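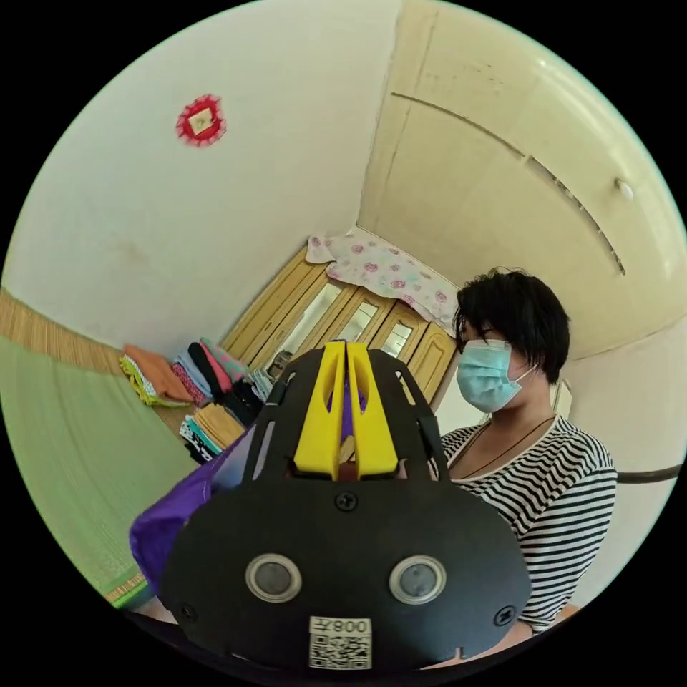
June, bag and clothes task, notebook page 7

Started a little after nine. Plan for the day was the soft goods list: pick up small things from in and around a fabric bag, fold and restack clothes, move single garments from one pile to another. All hand-held gripper, no arm. Target was 100 usable episodes before lunch and whatever we could get after that.

Got 2 grippers out of the case. Unit 008 did most of the work. The other one had a loose finger and I put it aside until the afternoon. Screws on 008 checked before the first take, all tight. Wiped the lens and both sensor windows with the dry cloth, the blue bottle leaves a film.

Calibration: opened and closed the fingers five times, slow, then waved the unit over the marker sheet. First calibration was rejected by the Lirora uploader with the usual "range too short" message. Second one passed. I think people stop squeezing before the fingers are all the way shut. Put it in the instructions: squeeze until it stops, hold, then let go.

Morning notes, in the order they came up:

Thin items are still the hardest. With flat cloth the fingers slide over the top unless you come in at an angle and push down a bit first. We had two collectors doing it two different ways, one pinching from the edge and one from the middle of the fold. Both work. I left both in. Greco training runs have had trouble with mixed styles before, so I tagged them edge and middle in the comment field and they can be split later if needed.

Speed. Everyone starts slow and is too fast by the twentieth take. When the wrist turns quickly the tracking drops for a few frames and the whole episode gets thrown out. Asked for a one-second pause before the grasp and another after the release. This felt silly to the collectors but the reject rate went down from the next batch on.

Looking down at the hand. It's fine for the collector's head to lean in, but when the free hand comes in to help hold the cloth, the take is no good for the one-hand set. I had been deleting these. From today I am moving them to a folder called two_hand instead, someone will want them.

Resets. Same start layout came up too often. The piles were being put back in the same order every time, neat, same side of the surface. For the last hour we swapped the order between takes and crumpled the bag before every third one. Should have done that from the start - a good part of the early takes are close to copies of each other.

Light changed a lot between ten and eleven. Did not correct for it. Glass doors throw reflections, also left alone.

Lunch. 96 takes by then, 81 kept after a first look.

Afternoon: tightened the finger on the second gripper with the small hex key, calibrated, passed first time. Ran it next to 008 on the same list so we can compare. The trigger on it is stiffer and the grasps come out a little late. Not a problem for the data as far as I can tell, but hands get tired. Swapped people every half hour.

One card filled up without warning at three. The take in progress was lost and the two before it will not open. Empty the cards at every break, even the short ones. I have written this before.

Uploads to the Edex server finished at 5:40. Total on the server for the soft goods list is now 543 episodes, including everything from the Rarkside apartment. The labels from there are still in the old format (task name first, then room) and need to be turned around before anyone merges them. The script is in the tools folder but it breaks on names with spaces.

To do:

Rename the Rarkside labels.
Watch 20 random takes from this morning at full speed and check the pauses are really there.
New finger pad for the second gripper, left side is worn smooth.
Order more cards.
Write a list of start layouts so that people pick one from a sheet and don't have to make it up.
Ask whether socks count as one item or two. The task sheet says "item" and two collectors read it differently, so the counts in the comment field don't agree.

Batteries on charge, both grippers back in the case. Marker sheet is getting creased along the middle, print another one on the thicker paper before next session.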